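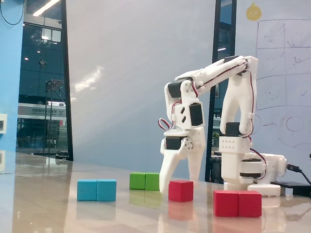
Rebane: stacking planner, gallery
Updated 27/01/2025

Rebane is the planning and control code we use on our small printed arm. It takes a list of detected blocks and a goal written as a short text file, and sends joint targets to the servos. The code is kept by Elias Awad (planner), Siham Hakim (perception) and Tadeusz Kaczorowski (servo driver and tooling). Release 11 replaces the old scripted moves with a real search over block placements.

Goals

A goal file names a color and a shape. "Red, two under one" is a complete goal. The planner picks which block goes where, so the file never mentions block numbers. Colors that aren't in the goal are treated as obstacles and are left where they are.

Detection

Cubes of one color pushed together used to come back as one long block. Siham's fix splits any blob that is wider than a single cube at that distance, then looks for the seam to place the cut. If there is no seam it cuts by width and marks the result as low confidence.

A shiny tabletop gives every block a second, fainter copy underneath. The detector now drops any blob that sits directly below a stronger one of the same color. Before release 9 we did this with a brightness threshold, and it had to be set again each time the room lights changed.

Planning

The search works backward from the finished shape. For a small pyramid the top block is assigned last, and its place is worked out from the measured positions of the two under it. The positions in the goal file are used only for the bottom row. If the bottom row comes out crooked, the top block is aimed at the real seam between them.

Grasps come from straight above or tilted toward the base. Each one is checked against neighboring blocks with the fingers open, as the open fingers need more room than the closed ones. A grasp that fails the check is tried again with the wrist turned a quarter turn.

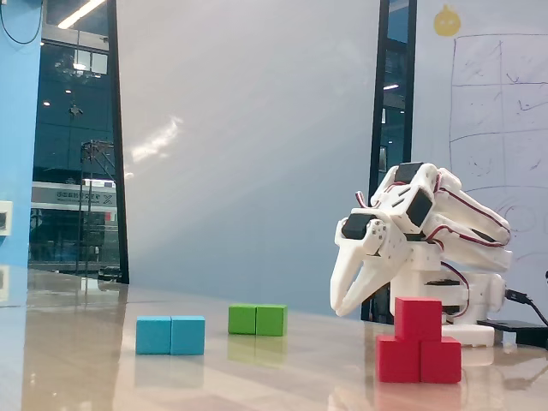 Release and retreat are planned as one move. The fingers open only as far as they need to, then the arm backs off along the line it came in on before it is allowed to swing. Elias added a rule that the wrist may not rotate until the fingertips are clear of the top block.

Control

Joint targets go out at 60 per second. The servos report position but not load, so the driver compares where each joint is with where it should be and stops the arm if the gap stays too large. The elbow gets a wider limit than the wrist. It sags when the forearm is stretched out, and the driver adds a correction taken from a table that Tadeusz measured by hand.

The cables limit how far the wrist can turn in one direction. The limit is in the arm's config file under "wrist_wrap". Please don't raise it.

Logs and replay

Every run writes one log with the detections, the chosen plan and the joint positions. The replay tool steps through a log at any speed and draws the planned and measured paths on top of each other. Noura Abu Hammour wrote the first version of it in November and still looks after it.

The test set has 1,508 saved block layouts. Each change to the planner is run against all of them without the arm, and a change that makes any layout unsolvable is held back until someone has looked at it.

Known problems

A block standing close to the base can be seen but not always reached. The planner reports "no grasp" for it, even in cases where another block of the same color would do. It should swap them and doesn't yet.

Colors are set by hand in the config. Cyan and green are close enough that a bad white balance will mix them up.

The replay tool draws the gripper fingers too short.

Questions about the goal format go to Elias. Questions about the driver go to Tadeusz.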